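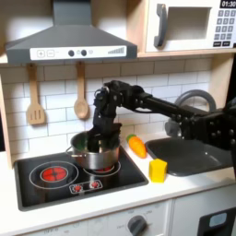
Le bras sur la cuisine d'enfant, pince dans la casserole.

Kit bras Drolirix pour un atelier : bon choix pour débuter ?

Posté par mamie_servo le 14 août 2026

Bonjour à tous ! Je monte un petit atelier de robotique à la médiathèque de Grerkovo et j'ai un coup de cœur pour le kit bras de chez Drolirix. J'ai pu en essayer un sur une cuisine en jouet (photo en tête de message), avec des choses à mettre dans la casserole et à ressortir, et je suis rentrée chez moi avec un sourire jusque-là -- j'avais l'impression d'avoir de nouveau sept ans.

Avant de passer commande, j'aimerais l'avis de gens qui l'ont gardé plusieurs mois. Mon public, ce sont des ados et quelques parents, 12 personnes au maximum, par séances de 40 minutes. Personne ne sait coder au départ. Mes doutes :

La pince tient-elle bien les objets mous ? Dans une casserole on ne voit plus trop les doigts, et je me demande si on peut régler le serrage sans passer par du code.

Le montage est-il faisable à deux en une après-midi ? La notice que j'ai feuilletée était en allemand et en anglais.

Et faut-il prendre l'extension de garantie ? Elle est proposée au moment du paiement et je n'ai pas bien compris ce qu'elle couvre.

Merci d'avance, je lis tout !

Kiros Gebreyes

Bonjour, je me sers de ce kit depuis décembre avec un groupe du même genre, et je le recommande volontiers. C'est une machine attachante, les jeunes se battent pour prendre les commandes !

Pour la pince : oui, elle tient le mou, à condition de baisser la force de fermeture. Le réglage est dans le logiciel fourni, onglet « Préhension », un simple curseur. D'usine il est réglé trop haut à mon goût. Pour une éponge ou une peluche je descends à 4 et je n'y touche plus. Les objets lisses et ronds sont plus pénibles, ils tournent entre les doigts. J'ai collé des bandes de caoutchouc fin à l'intérieur et ça a changé la vie du groupe.

La casserole est un excellent exercice, mais gardez-le pour la deuxième ou troisième séance. Il faut descendre bien à la verticale, sinon le poignet vient buter contre le bord, et les débutants arrivent toujours de biais. Commencez par poser et reprendre un objet sur le plan de travail, puis passez au récipient. Enregistrez une position « au-dessus de la casserole » et une position « dedans » : les participants n'ont plus qu'à enchaîner les deux et à s'occuper de la pince.

Pour le montage, comptez plutôt une journée complète. Les vis du coude sont longues à mettre et les câbles doivent être passés avant de fermer les segments (je l'ai appris à mes dépens, j'ai tout rouvert). La notice française existe, elle est en téléchargement sur la page du produit, tout en bas. Fixez aussi la base sérieusement, avec deux serre-joints au minimum. Et bravo pour l'idée de la dînette, je vais vous la piquer.

lolo_gindton

Perso j'ai pris le Fröhlich, il est moins cher et il marche très bien. Pour les ados ça suffit largement. Par contre pas de curseur pour le serrage, il faut modifier une ligne dans un fichier.

bricabrac7

Pour la garantie, puisque les autres n'en parlent pas : je l'ai prise, et elle couvre les moteurs et la carte de commande. Les doigts de la pince et les câbles sont considérés comme pièces d'usure, donc à votre charge. J'ai fait changer le moteur du poignet au bout de 7 mois, échange standard, rien payé à part le port. Pour un bras qui passe de main en main je la reprendrais sans hésiter -- pour un usage tout seul à la maison, peut-être pas.

Un truc à demander avant de commander : l'alimentation est vendue à part selon les packs. Dans le pack « Atelier » elle est dedans, dans le pack « Découverte » non. J'ai attendu la mienne deux semaines avec un bras tout neuf sur la table, j'étais dégoûté !

mamie_servo

Merci beaucoup à vous trois ! Ce sera donc le pack Atelier, avec la garantie. Kiros, les bandes de caoutchouc, vous les collez avec quoi ?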